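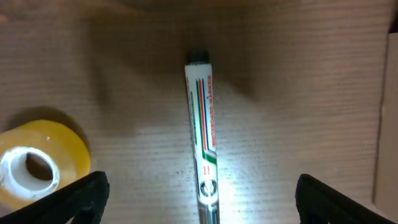 A capped whiteboard marker on a wood-grain surface.

Vernon Fortin has sat through more meetings than most people have had hot lunches, and he remembers the lunches better. He spent nine years as minute-taker at Plurerton, a maker of shower fittings, before leaving to teach offices how to meet less.

"My record was 145 minutes on what to call a meeting room," he says. "We went with Room 2. It had been Room 2 already."

His rules are few. Every meeting needs a question, and the question has to fit on one line of the whiteboard. If the person who called it can't write that line, everyone goes back to work. "People get very upset," he says. "They've brought pastries."

What about brainstorming? Fortin looks at me the way a dentist looks at toffee. "I let them have three ideas each, on paper, before anyone talks. Otherwise you get one idea, and it's the boss's – in several colors."

Not every client has been won over. Anežka Šťastný, who hired him at Dalla last January, cut her team's weekly meetings from nine to three and then found two new ones on her calendar, both about how the cuts were going.

"I went to the first," Fortin says. "It was pretty good. They had a question."

And the pastries?

"Apricot. I stayed until the end."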